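The Case for Speckled Tabletops

Plain white has been the default for small worktables long enough that few buyers question it. I think the default is wrong. A sandy surface with fine dark flecks is better for a table where people drink coffee, fold things and put things down.

The argument concerns maintenance. On plain white, a single crumb is the highest-contrast object in the room, so the table gets wiped for appearance several times between the wipes it needs. Over 32 weeks I logged both types in a shared workroom in Flivesdale. The white table was wiped 696 times, the speckled one 263. Use was comparable.

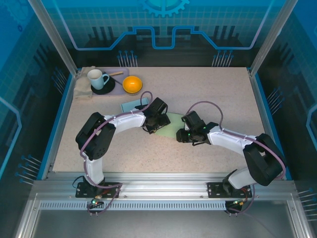
Does a speckled surface make it harder to find small items?
Small dark items, such as screws and seeds, do take longer to spot. Anything the size of a coaster or larger is unaffected, particularly in a solid color.

Adjoa Nyarko, who shares the workroom, objects that a surface that hides dirt encourages dirt. The objection has weight for food preparation, and I would keep a plain board for cutting. For a mug on a saucer it has little. A tray confines the drips, and a fixed daily wipe at 4 p.m. handles the remainder.

Color of the loose items matters more than most guides admit. Pastels in flat, unpatterned sheets separate cleanly from a multicolored fleck. Patterned mats do not, and I would remove them.

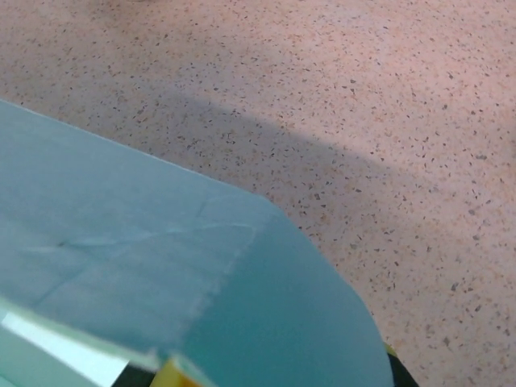 Light blue against a pinkish-beige speckle.

Fleck size should also be specified at purchase. Large chips read as debris from standing height. Fine, evenly scattered ones do not, and a sample viewed under the room's own lighting will settle the matter before the order is placed.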